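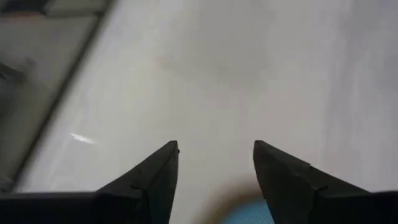
3. 처음 전원 켜고 반죽 발효기 길들이기

제가 Gruteo 발효기를 집에 들인 뒤로 제일 많이 받은 질문이 "사자마자 바로 반죽 넣어도 돼요?"였어요. 급한 마음은 알지만 빈 상태로 한 번만 돌려 주세요! 저도 첫날 그냥 썼다가 식빵에서 새 기계 냄새가 나서 혼났거든요.

1) 안쪽 선반과 물받이를 빼서 미지근한 물로 헹구고 마른 행주로 닦아요. 철수세미는 쓰지 마세요, 코팅이 금방 상해요.

2) 뒷면을 벽에서 한 뼘쯤 떼어 놓고 수평을 맞춥니다. 앞다리 두 개가 돌아가니까 손으로 살살 돌리면 돼요. 저희 집 싱크대는 왼쪽이 살짝 낮아서 한참 씨름했어요.

3) 물받이에 물을 374ml 붓고 문을 닫은 다음, 다이얼을 40도에 맞추고 한 시간 돌려요. 중간에 문을 열면 온도가 뚝 떨어지니 궁금해도 참아 주세요.

주의: 끓는 물은 붓지 마세요. 물받이가 휘면 다시 끼울 때 정말 고생합니다.

4) 다 돌았으면 전원을 끄고 문을 활짝 열어 속까지 말려요. 저는 이때 반죽 담을 볼을 미리 꺼내 둡니다. 볼은 반죽 부피의 두 배는 되는 걸로 고르세요. 딱 맞는 데 담았다가 넘치면 선반 틈 청소가 보통 일이 아니에요.
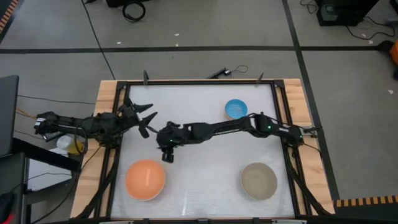
5) 이제 첫 반죽을 넣어 볼까요? 온도를 28도로 내리고, 젖은 면포를 덮은 볼을 가운데 칸에 올려요. 맨 아래 칸은 열선이 가까워서 바닥 쪽만 먼저 부풀어요.

6) 시간보다는 반죽을 보세요. 밀가루 묻힌 손가락으로 콕 찔러서 자국이 천천히 올라오면 꺼낼 때예요. 금방 튀어 오르면 십 분 더 두고요.

참고: 호밀이 많이 들어간 반죽은 이 손가락 테스트가 잘 안 맞아요. 저는 Tretgate 호밀가루를 쓸 때는 겉에 잔금이 가는지를 봅니다. 11월쯤 부엌이 추워지면 예열도 평소보다 길게 잡으시고요.

7) 다 쓰고 나면 물받이의 물은 그날 바로 버려 주세요. 하룻밤 두면 물때가 끼는데, 이미 꼈다면 구연산 한 숟갈 푼 물에 삼십 분 담갔다가 헹구면 잘 지워져요.

표시창에 E2가 뜨면 문이 덜 닫힌 거예요. 꾹 눌러 닫아도 그대로면 플러그를 뽑고 오 분 뒤에 다시 꽂아 보세요. 문 고무 패킹 청소는 4장에 따로 적어 두었어요.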